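The Parkanora Letter: Notes from the Repair Bench

On Small Parts, and Why We Keep Them

There is a coffee can in my basement that has moved house with me three times. It holds screws. I could not tell you what a single one of them belongs to, and I have never once found the right screw in it, but I have carried it up and down more stairs than I have carried some of my furniture.

I bring this up because the February swap table is coming, and the theme this year is hardware. Last year's theme was houseplants, and everyone went home with a spider plant, including the people who had brought one. I expect the same thing to happen with wall anchors.

So, a few words on sorting before Saturday. Most of us own two kinds of hardware. There is the kind we bought, still in its little bag, with two missing. Then there is the kind that came out of something, usually something we took apart with great confidence. The second kind outnumbers the first in every house on my street, and it's the kind that ends up in the can.

I finally emptied mine in January, over a cookie sheet, on a night when there was nothing on. It came to 137 pieces. Sixteen were picture hooks. One was a tooth, a child's, and we have agreed not to discuss it further. There was an Allen wrench for every flat-box bookcase I have ever put together and one that fits nothing known to man. There was a key. I tried it in every lock we have, and then, I'm sorry to say, in the neighbors' shed.

Sorting by size is what the books tell you to do, and it's fine if you own a hardware store. I tried it and ended up with a pile called "medium" that took up most of the cookie sheet. What worked better was sorting by the job. Things that hang things. Things that hold doors on. Things that go into drywall and come out again with a chunk of it. Anything electrical got its own pile, well away from me.

That left the mystery pile, and here I have to report a family disagreement. One side holds that a part you can't name is trash. The other side, which is my side, remembers the spring the dishwasher rack lost its wheel and a plastic thing out of the can held it up until Thanksgiving. We compromised. The mystery pile was allowed to stay as long as it fit in a jam jar, and I have since bought a larger brand of jam.

Containers are where people lose their heads. I priced a steel cabinet from Destuter at $94, which would make it worth more than everything I'd put in it, the tooth included. A friend swears by baby food jars with the lids screwed to the underside of a shelf, and I'm sure it's lovely, but I don't have a baby and I'm not eating that many strained peas. 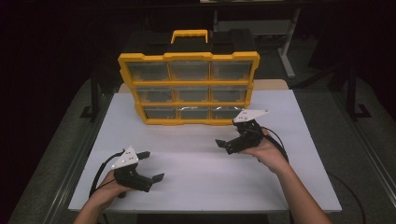

Whatever you settle on, label it. I know you think you'll remember. I thought so too, and for most of one winter I opened the cup hooks every single time I wanted a washer. Masking tape and a pencil will do the job. If you own a label maker you have already labeled everything, the label maker included, and can skip ahead to the part about parking.

A few rules for the table. Bring your hardware in something you don't want back. Please no paint, no blades, and nothing that leaks. Bent nails are not a donation. If you're bringing hinges, bring them in pairs, as a lone hinge tends to go around the room all morning and leave with whoever is politest.

Doors open at 10 in the Kelmendi room, by the side entrance. Park along the back fence, and leave the spaces by the Wunov bakery for people who want bread. The coffee is free and tastes like it. Leftovers go back home with whoever brought them, so think hard before you load up the car.

And if anyone is missing a small brass key, stamped with nothing at all, I'll be at the end of the table with the jam jar.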